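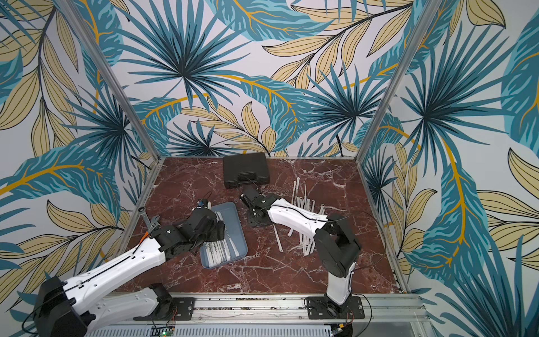
Jihad Qudah objected at the interim review that a savings rate and a mortgage rate cannot be compared on the day of a central bank decision, as lenders seldom move both at once. The objection was accepted, and the method in section 2 was changed to allow for delay.

1. Aim

The project measures how long three lenders, coded Edano, Chidiac and Erard, take to pass a change in the base rate on to holders of easy-access savings accounts.

2. Method

Published rate sheets were collected for each lender and entered by hand, giving 603 entries. Each entry holds the product, the gross rate and the date from which it applied. Introductory bonuses were removed. Delay was taken as the number of days between the base rate decision and the first change in the same direction. Accounts closed to new customers were kept in the sample but marked.

3. Results

Cuts were passed on faster than rises at Edano and Chidiac. Erard showed no clear difference. Closed accounts moved later than open ones at all three lenders, and in 2 cases did not move before the next decision.

4. Limits

Rate sheets do not show balances, so the results are not weighted by money held. Erard changed its product names in October, and matching old to new was done by judgement. Loukia Andreadis checked the matches separately and disagreed on one, which was left out.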